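Projects > Kistis > Hand demonstration > Gallery: towel task

Kistis: towel task, hand demonstration

Kistis is the cloth-handling project at the Fultton workshop in Ikulgate. Tasks are shown by hand: a person holds a gripper in each hand, does the job, and the motion of both grippers is recorded along with the camera views. No robot arm is needed at this stage. The recordings are cleaned, cut into single attempts and used to train a controller that later drives two arms fitted with the same fingers.

The gallery covers the towel fold. Notes on method come first, then the pictures, then the known faults in the data.

Task definition

The towel starts flat on the table with its long side facing the demonstrator. The near corners are gripped, one in each gripper, and the near edge is carried over towards the far edge. The attempt ends when both grippers are open and clear of the cloth. Smoothing afterwards is allowed once, using closed fingers. A second smoothing pass means the attempt is marked and set aside.

Folding into quarters is a separate task with its own page. Attempts from the two tasks are not mixed, although the first few seconds are much alike.

Start positions were varied by hand between attempts: the towel was shifted, turned a little or left with a crease. Small objects are left on the table during some attempts. They are not part of the task and the demonstrator should not touch them with either the cloth or the grippers. An attempt where one is knocked over is rejected outright.

Tracking

Each gripper carries printed marker cubes. A cube gives a usable pose when at least one face is sharp and reasonably square to a camera; two faces are better. Pose is worked out after the session in Camacho, our own processing tool, which also fills short gaps by interpolation. The longest gap it will fill is 24 samples. Anything longer splits the attempt in two, and neither half is kept.

Finger opening is logged separately and lined up with the pose afterwards. The two clocks drift. Demonstrators close both grippers fully, twice, at the start of each block, and Camacho uses the closures as the alignment point. Blocks without the double closure can be aligned by eye from the video, but it is slow work and we have stopped doing it.

Holding the grippers

The wrist should stay behind the gripper and the forearm should stay low. Demonstrators new to the tool tend to roll the wrist outward when lifting a corner. The human arm copes with this easily, but the robot arms meet a joint limit and stall. The rule is now part of the briefing sheet, and the replay check flags any roll outside the permitted range.

Speed is slightly below natural folding speed. Very slow attempts proved no more useful than quick ones, and they contain long pauses in which the controller learns to wait. A steady pace is asked for, with no stopping between grip and lift.

The corner is taken with the finger ends, with only a small amount of cloth between them. A deep grip holds more firmly but bunches the corner, and the fold then lands crooked.

Pictures

Both views come from the same table session. The first is from head height and the second from a hand-held gripper.

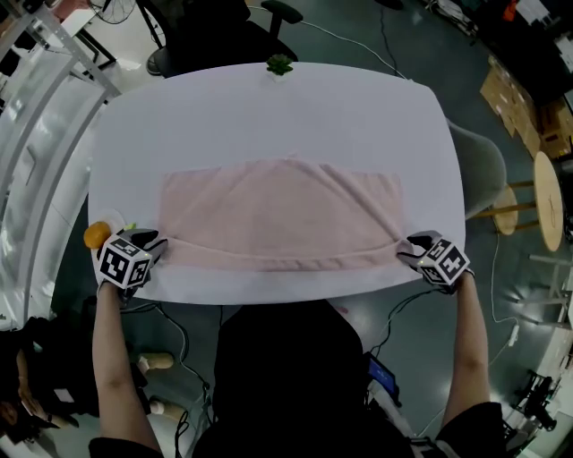
Two-corner grip on the pink towel, one gripper at each end of the folded near edge. Marker cubes are in view on both tools.

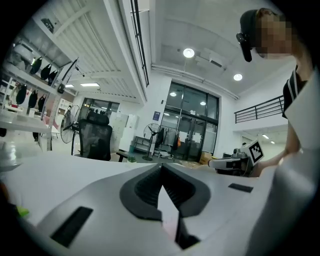
Gripper camera view. The ribbed jaw mount and finger pad take up the lower part of the view; a second hand-held gripper, with its own cube, is at centre right.

Attempt counts

The towel set stands at 1499 attempts recorded. Of these, 103 were rejected at the first check, mostly for tracking gaps and missed corner grips. A further 33 are held back for testing and are never used in training. The held-back attempts were chosen before any training was done and the list has not been changed.

Known faults

Gripper camera exposure. The camera settles on the ceiling lights when the tool is tilted up and the cloth goes dark for several samples after it comes down again. Exposure is to be locked from the next block onwards. Older blocks are left as recorded.

Cube wear. The printed faces pick up scuffs along the edges. Faces are replaced when Camacho reports a rise in single-face poses, and the new cube is measured before use. Pose offsets for old and new cubes are stored with the block, so check the offset file before joining blocks together.

Left and right swap. A small number of early blocks have the two gripper channels the wrong way round. They are corrected in the current release. Anyone still working from the June copy should download again.

Cloth type. Every attempt so far uses a towel of similar weight. Results on thin cotton are poor and should not be quoted as a general cloth result. Tea towels are next.

Contact the Kistis project desk, Fultton, Ikulgate | © Fultton, all rights reserved | Back to top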